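Section 4: Laying the Small Table

Last updated: 24 April 2019

This section covers setting one place at the square table with the Tomness breakfast set. It's a lovely little job once you have the hang of it, and the whole thing fits on a table hardly bigger than the mat is long. Read Section 3 (Unpacking and First Wash) first if your set is still in its box.

You will need:

- the square table
- one striped placemat
- one square saucer or tray in white
- one green bowl
- the wire utensil basket, with its utensils
- a small piece of tape (not supplied)

4.1 Placing the mat

1. Wipe the table and let it dry fully. A damp mat curls at the corners and never quite forgives you!

2. Lay the mat on the left half of the table, with the stripes running from front to back. Left-handed diners can swap sides and read everything in this section the other way round.

3. Smooth the mat from the middle outwards with the flat of your hand.

4. Tape down the front left corner. One corner is plenty, and you can lift it again for washing.

Caution: Do not use parcel tape on the mat. It pulls at the printed stripes.

4.2 Adding the bowl and basket

5. Put the white square on the mat, a good way back from the front edge, so that there's room for your wrists.

6. Stand the green bowl on it. The pale inside shows up porridge, berries and soup beautifully, and the soft green against the grey and white is my favourite thing about the whole set.

7. Stand the wire basket near the middle of the table, just off the mat. It should be within easy reach of the bowl but clear of your elbow.

8. Put the utensils in and let them lean. They're happier at a slant - you can pick one out without disturbing the other.
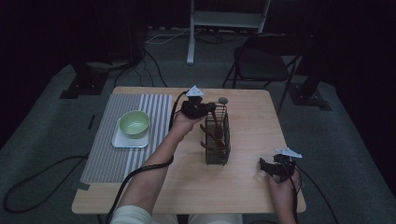 Hauwa Shehu wrote to us that she keeps her basket on the right-hand edge in place of the middle, and that it works well until somebody walks past with a coat on. She has gone back to the middle since December, and would like step 7 printed in bigger letters.

Note: The basket is taller than it is wide, so load it with one hand resting on the rim. Long spoons dropped in from a height can tip it.

4.3 Caring for the tabletop

Most of the wear on a small table comes from dragging things. Lift the basket every time, even when you only want to shift it by a finger's width. Do the same with the saucer if it's straight on the wood.

9. Clear everything off once a week and look across the surface from a low angle. Crumbs and dull patches show up far better that way.

10. Wipe along the grain with a soft cloth and a little Clenska, then go over it again with clean water. Take your time over the wavy parts of the grain, they really are worth a look up close.

11. Dry straight away with a second cloth.

Caution: Never leave a wet mat lying on the table overnight. Hang it over a rail or a chair back.

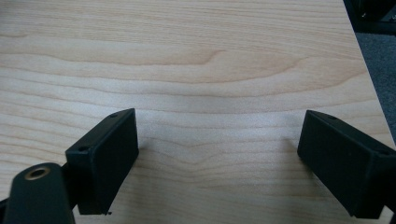 Fig. 4b. Pale tabletop with wavy grain.

If you find a ring left by a cup, try plain water first. For stubborn marks see the Ronitz care card, part number 1325, and test on the underside before you do anything bold.

4.4 Setting out the spoon

12. Choose one spoon from the basket and lay it in the bowl, with the rounded end inside and the handle out over the rim.

13. Turn the handle towards the lower left. You can point it the other way if you prefer, but keep it over the white square or the mat so that drips land on something washable.

14. Leave the other utensils in the basket. They're there for second helpings, or for whoever turns up late.

15. Sit down and check your reach. You should be able to touch both the bowl and the basket without leaning. If you can't, move the basket first and the bowl second.
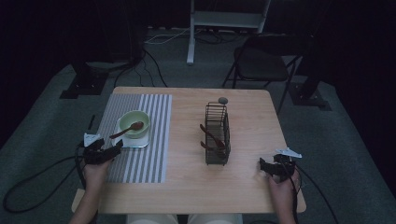

Fig. 4c. Bowl on the mat with the spoon in, basket to the right.

Note: Ataberk Gündoğdu, who tested these steps with us, likes to fill the bowl before step 12. Both orders work, though a spoon already standing in hot soup gets hot too.

To set a second place, you will need a wider table and a second mat. Go to Section 5. To pack everything away, carry out steps 1 to 14 in reverse, peeling the tape slowly and lifting the basket out last.

Questions about this guide: Ghanem Home, Customer Desk, extension 2509 | © 2019 Ghanem Home | Back to top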